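Re: [benchtop-arms] Anyone running the Etovex teardown kit?

14 replies · 288 views · 6 likes

Hi all,

Replying to Solomiia's message from last night, quoted below so the folks on digest can follow along. I've been meaning to write this up since April and she finally shamed me into it.

> From: Solomiia Antoniuk
>
> Hello list,
>
> We refurbish office desktops, mostly the same few Dell towers over and
> over, and my boss has been talking to Etovex about their teardown kit.
> The pitch is that the arm pulls and reseats processors and memory while
> a person does the rest. The sales guy was nice but he answered every
> question with a link to the same video.
>
> What I'd like to know from somebody who has paid for one:
>
> 1. How long before it did anything useful?
> 2. Is the Brirkex gripper worth the extra over the stock one?
> 3. What does it really cost once you've bought all the bits?
> 4. Has it wrecked any boards?
>
> We're four people and none of us is a programmer, though one of us
> thinks he is. I did a year of Python at college and can read an error
> message without crying.
>
> Thanks,
> Solomiia

OK! I'll take these in order, more or less, and then ramble.

First, what we bought, because Etovex keeps changing what goes in the box. We have the kit with the mid-size arm, the Brirkex gripper, the plastic fixture set, and the Cevent software on a yearly license. We already had a bench with an aluminum slat top, so we skipped theirs. If you don't have one, get something with slots you can bolt to. We tried the arm on a plain wood table for the first couple of weeks and every time it stopped fast the whole table gave a little shiver, and then it would miss by a hair on the next move. I spent days blaming the software for that. Sorry, Cevent.

1. How long before it was useful

Longer than the video makes you think, shorter than I feared. The arm was moving the first afternoon. Picking up memory sticks from a tray took us most of a week. Getting memory out of a real machine took the rest of the month, and the processor routine wasn't something I'd walk away from until well after that. I still don't walk very far!

Most of that time went into teaching. The way Cevent wants you to do it, you teach one case model at a time, and you drag the arm by hand to a handful of points and it fills in the path. It's a nice way to work and you don't need the Python, though it'll help you when you want to do something like "skip this one if the latch is already up." Your guy who thinks he's a programmer will be fine. The menus are laid out like somebody's first phone app and the undo button undoes more than you'd like, so save a copy before you touch anything that works. I lost a whole evening of points that way and went home in a mood.

Since you see the same few towers over and over you're in a much better spot than us. We take whatever comes in the door, and every new case is another afternoon of teaching before it earns anything.

2. The gripper

Yes, get the Brirkex. The stock one is built for moving boxes of things from here to there, and the fingers are too fat for anything inside a computer. The Brirkex ones are narrower and you can set the grip force low enough that it won't mark a lid. They also send spare fingertips, and you will use the spares.

Two gripes. The cables come out the side and loop around the wrist, and if you let the last joint spin the long way around they wind up tight and the arm faults out. There's a setting to limit that joint. It's off when it ships (why??) and the manual mentions it on one page near the back. Turn it on before you do anything else. The other gripe is the fingertip screws, which are tiny and an odd size, and they back out with use. I put a dab of the weak threadlocker on them and haven't had one drop into a case since. Before that, let's just say I own a magnetic wand now.

Somebody on here was asking about the Stelmakh gripper last winter. I had one on loan for a short while. Nice hardware, and quieter, but it doesn't talk to Cevent without an adapter and I couldn't get the force setting to stick between power cycles. Could be fixed by now. If anybody has a newer one please speak up, I'd love to be wrong about it.

3. Money

I won't post what we paid for the arm because they clearly quote everyone something different, and you should push back on yours. The things that surprised me were on the side. The software renewal is $2,028 a year for us, and it doesn't include phone support, only the ticket system. A replacement set of fingertips is $172, which made me say a word out loud at my desk. The fixture posts come in a pack and they don't sell singles, so if you crack one you're buying the pack. We've started printing our own and they hold up fine.

What I'd ask the sales guy, in writing: is the Brirkex driver included in the license or is it an add-on? On our first quote it was included and on the renewal it had turned into a separate line. They took it off when I complained, but I had to complain.

4. The bit you really care about, wrecked boards

We log everything, mostly because I don't trust my memory. We've put 288 machines through it since it went properly into use and we've lost 6 boards. Every one of those was bent socket pins, and five of them were in the first stretch when we were still letting it go straight down on the processor at full speed. The sixth was me restarting a job from the middle after lunch, and I knew better.

For comparison, when we did it all by hand we lost boards too, and we didn't write those down, so I can't give you a fair number. My gut says the arm is a bit better than us on a tired afternoon and a bit worse than us first thing in the morning with coffee. Take that for what it's worth.
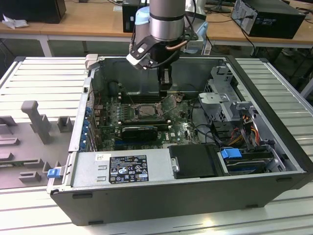
Sockets are where I'd spend your test time if Etovex will give you a demo, and I'd make them use one of your own towers for it. Memory is easy, it's got a long flat edge and it wants to come straight up. The processor area is a hole in the middle of a lot of stuff that's in the way. We do ours with the tower on its side and the panel off, and you can see how much is crowding the arm in a Dell like that one: the drive cage on the right, the graphics card right up under the socket, the memory slots on the other side. Coming in from straight above is the only approach I trust. We also have a person lift the retention bracket before the arm goes near it. Cevent does have a canned routine for the lever, and I've watched it work lots of times, but I've also watched it slip off, and a slip there costs you the board. A person does it in a second or two. Have the arm stop above the socket, look at it, then let it go the rest of the way slow. We set that last stretch to the slowest speed in the menu and it cured nearly all of our pin trouble.

A few odds and ends while I'm at it:

Tie the power cables back first. Loose ones are the number one cause of a stopped job for us, way ahead of anything fancy. We use hook-and-loop strips and throw them in a cup after.

Clamp the case. The cases slide more than you'd think on a metal top, and a shift too small to notice by eye is plenty to ruin a taught position. We hook a bracket over the rim and it's been good enough.

Graphics cards, leave them to people. The kit says it can do them. I gave it a fair try and it can do them if the release tab is the kind it likes, and half of ours aren't.

Support is better than I expected on tickets, usually an answer by the next morning, and once from somebody who had plainly gone and tried the thing on a real arm. Don't bother with the chat window on their site.

Would I buy it again? For us I think yes, with some grumbling, mainly because it freed me up to do testing while it plods through the memory. For you, with only a few models coming through, I'd say it's a pretty easy yes as long as your boss understands that somebody has to stand near it. If he's picturing it running by itself overnight, have him come visit us for an afternoon first. The offer's open to you too, Solomiia, bring a couple of your towers and we'll teach one while you're here.

I can send our saved points for the Dell towers to anyone who wants them. They won't drop straight in, your bench will be different from mine, but it's a lot nicer than starting from a blank screen. Just email me off list and tell me which version of Cevent you're on - the file format changed with the last big update and the old ones won't open.

3 people found this helpful · 2 comments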